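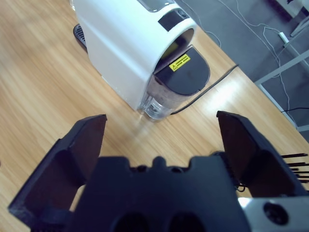 Riding the Alport Valley Line: your questions answered

I've been writing this little travel site for a while now, and the post that fills my inbox more than any other is the one on the Alport Valley steam railway. The same questions keep coming, so I've put them all on one page. I don't work for the railway, I just ride it a lot (my family would say too much).

Where does the train leave from?

Alport, at the old brick depot on the south side of town. Don't follow the signs for the modern Amtrak stop, which is a mile away and has no steam, no gift shop and nowhere to get a decent sandwich. The depot is at the end of Mill Street, and the parking lot is gravel and free.

How far does it go, and how long does it take?

The full trip runs from Alport to Laxdal by way of Ullen, 13 miles each way. Plan on most of an afternoon, with the layover at the far end. The train doesn't hurry, especially on the climb out of Ullen, where you can hear the engine working for every yard of it. I love that stretch! If you have small kids who get squirmy, buy the short ticket and turn around at Ullen.

Which engine will I get?

Usually number 338, the big black freight engine with the brass bell. When she's in for maintenance they run a diesel, and yes, people do grumble. The website posts the schedule for the week ahead every Thursday, so check there before you drive two hours with a child who has been promised smoke.

Do I need to book ahead?

For a regular summer weekday, no. I've walked up ten minutes before departure and had my pick of seats. For fall color weekends and anything with Santa in the title, book the minute tickets go up. Holiday trains go on sale in November and the Saturday ones vanish fast.

Which side of the train should I sit on?

Right side going out, left side coming back, and you'll have the river both ways. The open-air car is the most fun, but you'll get cinders in your hair and quite possibly in your lemonade. Wear sunglasses. I also wouldn't wear white, and I say that as someone who did.

Is there food on board?

There's a snack counter in the middle coach with chips, candy, sodas and hot dogs. It takes cards most days, but the reader goes down in the cut past Ullen, so have a few dollars on you. You can bring your own picnic as long as there's no glass. The cafe at Laxdal is better than it needs to be, and the pie sells out early, so go there first and look at the trains second.

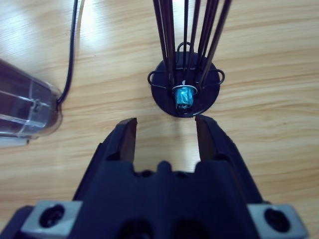

What's in the museum, and is it worth the stop?

The museum is in the old freight house at Laxdal, and your train ticket gets you in. I skipped it on my first three visits, and I'm still kicking myself. There's a room of lanterns and signal gear, a working telegraph you can play with, and my favorite, a dining car kitchen you can walk right through, with the copper pots still hanging over the range. I bake a lot, so I got stuck in there for ages. They have a rack of old hand tools for beating eggs, all bent wire and worn handles, and every time I see a black wire stand shaped something like a whisk, like the one in the photo, I'm right back in that galley wondering how anybody made a meringue on a moving train. Give yourself forty-five minutes, or longer if you have a cook in the group.

Is it good for wheelchairs and strollers?

Mostly. One coach has a lift and a wide door, and you should call the ticket office a few days ahead so they couple it on. The Laxdal platform is level and smooth. Ullen is an old wooden platform with a steep ramp at one end, and I've needed help with a stroller there. The museum is all on one floor, except for the signal tower, which is stairs only.

Can I ride in the cab?

You can! Cab rides are sold at the depot window on the day, first come, first served, and they only take one person per leg. You have to be sixteen or older and wear closed shoes. It's loud and hot and filthy and I've done it twice. Take the climb if you get the choice.

What about the old passenger car everyone photographs?

That's coach 3128, the dark green one parked beside the water tower at Laxdal. It isn't in service at the moment. The plan is to get it running again, but the roof needs doing first and money is tight. You can go up the steps and look in through the end door, and the afternoon light comes through the windows beautifully if you're there around four.

Are dogs allowed?

On a leash, in any coach except the dinner train. Mine sleeps through the whole thing, whistle included. Water bowls are out on the platform at both ends.

Where should we stay?

There are a couple of motels in Alport, but my pick is the Clikby Inn, a short walk from the depot. The rooms are plain, the beds are good and the back porch looks over the yard, so you can have your morning coffee while they're getting the engine ready. Ask for a room at the back. Light sleepers should ask for the front, as the crew starts early.

What if it rains?

Go anyway. The trains run in rain, the coaches are warm and the windows steam up nicely. They only cancel for lightning or high water at the Ullen bridge, and then you can have a refund or swap to another date. I've swapped once and it took two minutes at the window.

I have a question that isn't here.

Leave it in the comments and I'll add it the next time I update the page. If it's about lost property, please call the depot instead. I really don't have your umbrella.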